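Le train de Vergara, 16

Décembre. Pas encore six heures et déjà du monde sur le quai. Florencia Salinas courait, le manteau ouvert, la valise qui cognait contre le mollet. Voie 12. Ou 16, le panneau venait de changer, elle n'avait pas ses lunettes.

16.

Demi-tour, escalier, escalier encore. Un type qui mangeait une orange au milieu du passage. Pardon. Pardon, monsieur.

Dans la poche, la lettre de sa sœur. Enfin, demi-sœur. Faustine Chauvin, une écriture toute penchée, quatre lignes : la maison de Setine est vendue, viens prendre ce que tu veux avant le notaire, après je ne réponds de rien. Pas de bise, pas de « chère ». 88 ans qu'elle était dans la famille, cette maison, et quatre lignes.

Elle monta, la porte se referma sur un bout d'écharpe. Tira. L'écharpe ceda.

Place côté couloir. Une dame dormait contre la vitre, la bouche ouverte. Dehors c'était noir, puis gris, puis des champs. Florencia fit une liste dans sa tête, le moulin à café, les draps brodés, le portrait du grand-père avec sa tête de contrôleur. Le reste, Faustine pouvait le garder. Ou le brûler.

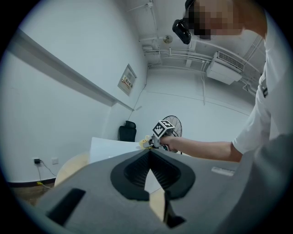 Pourquoi y aller, alors, pour un moulin à café ?

Pour la clé. Celle de l'armoire du haut, que leur mère cachait derrière la plinthe et dont Faustine ne savait rien.

Setine, neuf heures. Vent. Le taxi voulait 200, elle rit, partit à pied par la route de Fometti, la valise dans les ornières. Une roue en moins au bout du chemin.

La grille était ouverte. Faustine sur le perron, en pantoufles, les cheveux blancs maintenant, tout blancs, quand est-ce que c'était arrivé.

— T'as pris le train de nuit ?

— Celui de six heures.

— T'as mangé ?

Non. Elle avait preparé une phrase pourtant, depuis Vergara, une phrase dure, bien tournée. Partie. Ça sentait la soupe, le poêle, le chien mort depuis longtemps.

— Essuie tes pieds, dit Faustine. Et la clé, cherche pas. Je l'ai posée sur la table.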